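March 2026

Day one of the Jornasari sampling job, and my feet are writing this as much as I am. I told myself I'd keep a diary for this whole run because last time I swore I would and then had nothing to look back on when the agency asked what worked. So!

Jornasari is a drinking yogurt. Mango, plain, and a ginger one that I like a lot and that most of Westden doesn't, going by today. Hamel (the agency, not the town) booked us a spot at the top of the escalators in the Westden shopping center, between the shoe repair counter and the place that does phone covers. Good spot. People come off the escalator already slowing down and looking for where to go next, and there I am with a tray.

Noémie Pruvost is running the team again and I'm so glad. She did the Undoletti cracker launch with me last June, and she has this way of standing a little to the side of where people are walking so they sort of drift to her -- I just stand in the way and grin. She gave us a pep talk in the loading area that was mostly about hairnets. Then she handed out the new scripts and we all read them and looked at each other. "Would you like to wake up your tummy?" No. I would not like to say that to a grown man buying a drill. By ten thirty we'd all dropped it and were saying "want to try the mango?" and Noémie pretended she couldn't hear.

We had 400 sample cups for the day and went through every one before closing, which Hamel will love. The coupons went slower. People will take a tiny cup from anybody, but a coupon feels like homework to them. I noticed it goes better if I hand it over with the cup, in the same hand, so it's all one thing. When I waited until they'd finished drinking they were already walking. I want to try that on purpose tomorrow, morning one way and afternoon the other, and see if the supermarket downstairs gets more of them back.

Spent my break somewhere quiet with my shoes off and a cheese roll.

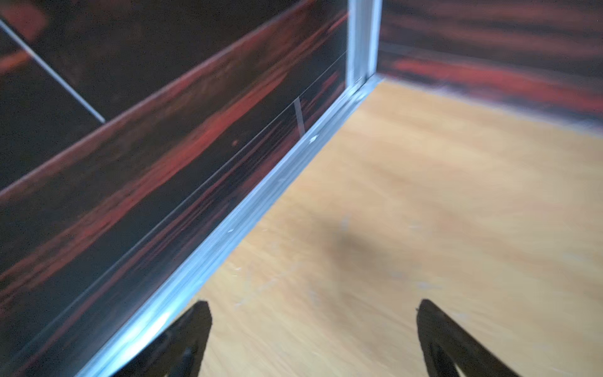 Dark wood grain with red streaks. I do like that color.

After lunch it got busy, and I mean really busy. School let out and suddenly there were kids coming back for a second and third cup in different hats. One boy tried me, then Noémie, then me again wearing his sister's jacket, and I gave it to him because he'd earned it. His mother took two coupons and went straight down to the supermarket, so maybe he's better at my job than I am.

The spinning wheel was a flop. It was supposed to be the big draw (tote bag, keyring, spin again) but it sticks, so you have to give it a real shove, and older people don't want to shove a wheel in public. I ended up spinning it for them. Noémie has messaged Hamel and they say someone will bring a replacement, or some oil, whichever turns up first. The tote bags are lovely though, proper thick ones, and I've been promised one at the end if there are any left.

One lady stayed and talked to me for ages about how yogurt used to come in glass and how she rinsed the jars for buttons. She didn't take a coupon. She did try all three flavors and she liked the ginger! First person all day. I nearly hugged her.

Numbers for the report: 11 coupons back at the till by the time we packed up, with the late ones still to be counted tomorrow. Noémie says the Undoletti job had 13 on its first day and that one turned out fine, so I'm not going to worry. The cups were the thing they asked for and the cups are gone.

Things to take tomorrow: the flat shoes, throat sweets, a marker for the flavor signs (the mango one got wiped off by somebody's sleeve), and my own lunch, the rolls up there cost a fortune. And I need to ask Noémie who has the key to the stock cage, we stood outside it this morning like lemons.

Bath now. Then bed. I can still smell mango.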